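Häufig gestellte Fragen zum Getränkeservice im Veranstaltungsbereich

Stand: 25. Juni 2020

Die nachstehenden Antworten richten sich an Mieterinnen und Mieter der Räume im Haus Engelbrecht sowie an das Personal, das dort Getränke ausgibt. Sie ergänzen die Hausordnung. Für Abweichungen ist eine schriftliche Zustimmung der Hausverwaltung erforderlich.

Ist die Benutzung von Bechern und Tabletts in der Raummiete enthalten?
Ja. Mehrwegbecher, Tabletts und Papierdeckchen werden durch die Hausverwaltung gestellt. Besteck und Teller gehören nicht zum Umfang und sind bei Bedarf über die Firma Sandodik gesondert zu bestellen.

Bis wann muss der Bedarf gemeldet werden?
Die Meldung muss zwei Werktage vor der Veranstaltung vorliegen. Später eingehende Anträge werden nach Verfügbarkeit bearbeitet; ein Anspruch auf Bereitstellung besteht in diesem Fall nicht.

Dürfen eigene Becher mitgebracht werden?
Mehrwegbecher aus Kunststoff oder Emaille sind zulässig. Trinkgläser sind in den Arbeitsräumen untersagt, im Foyer dagegen erlaubt. Mitgebrachtes Geschirr ist am Ende der Veranstaltung wieder mitzunehmen. Die Spülmaschine in der Teeküche darf dafür nicht benutzt werden.

Wie werden die Becher auf dem Tisch bereitgestellt?
Die Becher werden aufrecht und mit der Öffnung nach oben auf das Tablett gestellt. Ein Ineinanderstapeln auf dem Tablett ist nicht vorgesehen. Zum Servieren wird jeder Becher einzeln vom Tablett genommen und vor dem Gast auf ein Papierdeckchen gesetzt. Er soll dabei möglichst weit unten gefasst werden, der Trinkrand bleibt unberührt. 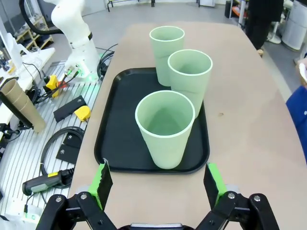
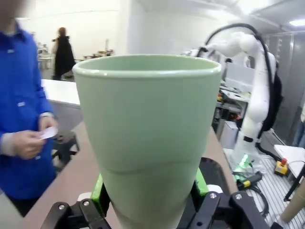
Hellgrüner Becher des Hauses, darunter auf einem runden weißen Papierdeckchen neben dem Tablett:

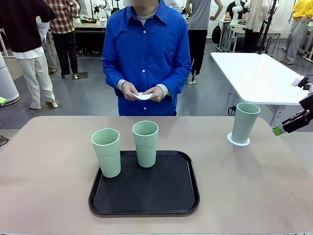

Wie viele Becher dürfen auf ein Tablett gestellt werden?
Beim Tragen durch den Raum sind höchstens drei gefüllte Becher je Tablett zugelassen. Steht das Tablett fest auf dem Tisch, gilt diese Begrenzung nicht. Die Becher sind vor dem Tragen so zu verteilen, dass das Tablett im Gleichgewicht liegt.

Bis zu welcher Höhe wird eingeschenkt?
Kaltgetränke werden bis zwei Fingerbreit unter den Rand eingeschenkt. Heißgetränke dürfen in die Mehrwegbecher nicht gefüllt werden. Für Kaffee und Tee stehen in der Teeküche Tassen bereit, die nach Gebrauch dorthin zurückzubringen sind.

Sind die Papierdeckchen verpflichtend?
Auf Tischen mit heller Oberfläche ja. Das Deckchen wird mittig unter den Becher gelegt und ausgetauscht, sobald es durchfeuchtet ist. Benutzte Deckchen gehören in den Restmüll, unbenutzte werden in die Schublade unter der Anrichte zurückgelegt. Stoffuntersetzer werden nicht mehr ausgegeben.

Was ist bei verschütteten Getränken zu tun?
Flüssigkeit auf der Tischplatte ist umgehend mit einem weichen Tuch aufzunehmen. Scheuermittel und raue Schwämme sind nicht gestattet. Bei Flüssigkeit auf dem Fußboden ist die betroffene Stelle bis zur vollständigen Trocknung abzusperren; Warnschilder befinden sich im Putzraum neben dem Aufzug.

Wer übernimmt Rückgabe und Reinigung?
Die Becher werden nach der Veranstaltung geleert und auf den Tabletts zur Anrichte zurückgebracht. Die Reinigung erfolgt durch die Firma Dodska und ist mit der Raummiete abgegolten. Tabletts sind vor der Rückgabe trocken abzuwischen. Erfolgt die Rückgabe nicht am selben Tag, wird eine Nachbearbeitungsgebühr nach der geltenden Entgeltordnung erhoben.

Wie ist mit beschädigten Bechern zu verfahren?
Becher mit Rissen oder ausgebrochenem Rand dürfen nicht weiter verwendet werden. Sie sind getrennt abzustellen und auf dem Rückgabezettel zu vermerken. Gewöhnliche Gebrauchsspuren werden nicht in Rechnung gestellt.

Können Tabletts und Becher außerhalb des Hauses verwendet werden?
Eine Ausleihe ist ausschließlich für Veranstaltungen im benachbarten Tagungsgebäude Otel möglich. Der Leihschein wird am Empfang ausgestellt und ist von der verantwortlichen Person zu unterzeichnen.

An wen sind weitere Fragen zu richten?
Zuständig ist Frau Annatjie Mnguni, Hausverwaltung Engelbrecht, Bereich Veranstaltungen. Anfragen werden während der Öffnungszeiten des Empfangs entgegengenommen oder können schriftlich in den Hausbriefkasten eingelegt werden. Der Rückgabezettel und das Meldeformular für den Getränkebedarf liegen ebenfalls am Empfang aus.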